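Simulated homes to test tidying robots before store trials

ITAMVILLE – The Harasym Institute will run household robots through 2,000 simulated tidying tasks before any machine is allowed to work in an occupied home, the institute announced Monday.

The program, known as Dromow, asks a robot to enter a furnished virtual home, find items left on the floor and return them to their proper place. A second set of tasks covers shelf stocking and floor clearing in small shops.

Results so far are mixed. Of 857 tidying tasks completed in the first phase, the institute classed 300 as fully successful. Most failures occurred before the robot attempted to pick anything up.

"The public tends to ask whether the hand is good enough," said Irén Fülöp, who directs the program. "Our larger concern at present is whether the machine has found the item and can plan a route to it."

Items near corners have proved difficult. A wall close to the viewpoint may block most of a room, and a dark object on the floor behind it may be only partly in view. The software must then decide whether the object is a bag, a piece of folded fabric or a box, as each calls for a different grip.
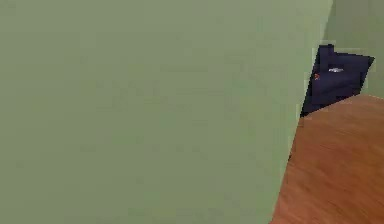
Shop trials to follow

A limited trial is planned for October at a hardware store in Skurkivville. The robot will work after closing time under staff supervision and will be restricted to 40 product types. It will not operate near customers.

Store manager Kausar Kiani said employees had been consulted on the schedule and that no positions would be affected. "We expect to learn which jobs it can be given and which it cannot," Kiani said.

Bence Tóth, who oversees safety review at the institute, said performance in simulation would not be accepted as proof of readiness for the home. Soft items behave differently when lifted by a physical machine, he said, and each task must be repeated with real equipment.

The institute has not set a date for home trials. Findings from the Skurkivville store will be presented at a public meeting in Itamville after the trial closes.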